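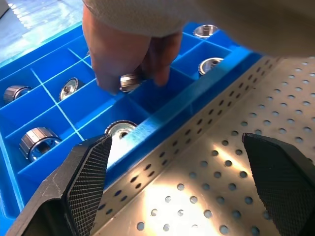
One builder in Toledo wrote to us that she used to tip all her pulleys into one box, and lost half an evening to scratched teeth. A divided tray fixes that, and it makes setting up the Orkia kit a real pleasure!

3. Put one part in each compartment.

4. Lift parts out with your fingertips, by the rim – never hook them through the bore.

5. Check the teeth for burrs before you move on to page 9.

Caution: Do not stack parts 2 deep.

Note: Spare trays are listed under Lisier.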